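**Turham Residents' Workshop**
**Minutes of the August meeting of the Furnishings and Surfaces Group**

The meeting opened at 6:30 p.m. in the ground floor room. A quorum was present. The minutes of the previous meeting were approved with one correction: under "Storage," the words "east wall" should read "west wall."

**1. Matters arising**

The delivery from Zallness has been received and checked against the order. Two shelf brackets were missing and have been requested again. The invoice is to be held until they arrive.

The lock on the supply cabinet has been replaced. Members who still have a key to the old lock are asked to leave it at the front desk.

**2. Work surfaces**

The group reviewed the condition of the work surfaces and the colors proposed for the next round of refinishing. The written report had been sent to members before the meeting and was taken as read.

It was noted that the older surfaces show staining from tea, glue and marker, and that the cleaning product now in use has dulled the finish in places. A member asked whether the dulling could be polished out. The group was advised that this had been tried on one table with uneven results. 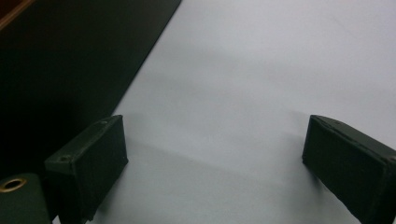 Refinishing was discussed at length. The report offered a choice between a gray finish and a pale one, and opinion was divided. Those in favor of gray pointed out that it hides marks between cleanings. Those in favor of the pale finish said that small parts are easily lost on a gray table, and that a pale white surface lets dark items stand out clearly, down to the rubbed edges and small round holes in a dark green block. The point was accepted for the assembly tables. It was less persuasive for the tables used at meals, where staining is the main complaint.

**Resolved:** that the assembly tables be refinished in the pale finish, and that the meal tables be left as they are until the spring review.

**3. Cleaning products**

Mfaume has offered a replacement cleaner on trial. The group agreed to accept the trial on the condition that it be used on the assembly tables only, and after the new finish has fully cured. The present product is to be used up on floors.

**4. Budget**

The sum of $300 remains in the furnishings line. The quote from Clirnutier for the refinishing falls within that amount but does not include moving the tables. It was agreed to ask members to move them on the evening before the work begins. A request for new chair glides was deferred.

**5. Storage**

The lower shelves on the west wall are again being used for personal items. A notice will be posted giving owners two weeks to remove them. Anything left after that time will be placed in the lost property bin.

One member asked that the minutes record an objection to the height of the top shelf. The objection is so recorded.

**6. Other business**

The wall clock is running slow. The battery will be changed.

The room will be closed while the finish cures. Groups with a booking during that time will be offered the upstairs room, subject to the usual limit on numbers.

**Actions**

- Request the missing brackets again from Zallness if they have not arrived by the next meeting.
- Accept the quote from Clirnutier and agree on a start date.
- Post the storage notice on the west wall.
- Notify groups affected by the closure.

The meeting adjourned at 7:45 p.m.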